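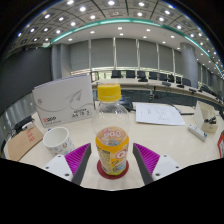 Bottle with yellow cap, on its coaster.

Skultside airfield, GPS backup beacons. Progress to end of January

Two of the three beacons now up. Third waiting on the mast at Skisombridge, landowner has signed at last. Pilots logged 58 approaches with GPS switched off, 31 of them at night. No go-arounds.
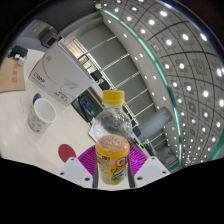 Tower staff still want a clearer alert when signal drops, Albertina Macedo is rewriting the wording and will send it round befor the next trial.

Money: £900 left in travel, £700 of that already promised for the Lorkari visit. Cable came in under budget. 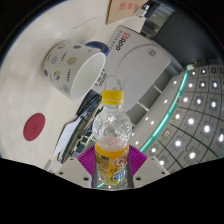
Next quarter

Fit third beacon. Repeat night aproaches in bad weather. Need your yes on the extra mast light please.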